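Teaching a gripper by hand at Zendlow

4 min read

Ilham Ong stopped using remote control for bedding in May. Her group at Zendlow had spent two months driving an arm with a pair of handheld controllers, and the demonstrations came out slow. "The operator can't feel the cloth, so they hover," she says. "A person holding the gripper just goes in and takes the fold."

The group now records with a hand-held, two-finger tool and trains on the view from its own camera. Ong's data set for the bedroom tasks stands at 412 demonstrations, of which 260 involve quilts or blankets. Remote control is kept for tests on the arm itself, where reach and joint limits matter.

Prints are a harder subject. Ong wants patterned fabric in the set – plain sheets gave a policy that lost track of seams. "Stripes and borders are useful, but a zigzag edge can look like a crease to the model. We want both in the same recording."

She asks demonstrators to keep the fingers in view and approach at one speed. A session runs up to 100 takes.
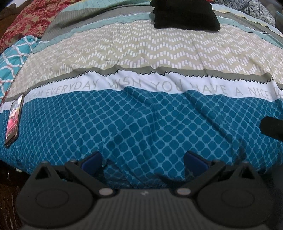

"Then I throw out the ones where the wrist turns faster than the arm can follow," Ong says. "It's a dull afternoon, but the arm has to repeat it."

Comments

Ratih Sinaga: Do you filter on wrist speed before or after smoothing?

purk_user: We had the same hovering problem with towels.

Related

Sakai arm: notes on joint limits
Rilimwood opens its cloth handling set
Purkness and the cost of remote control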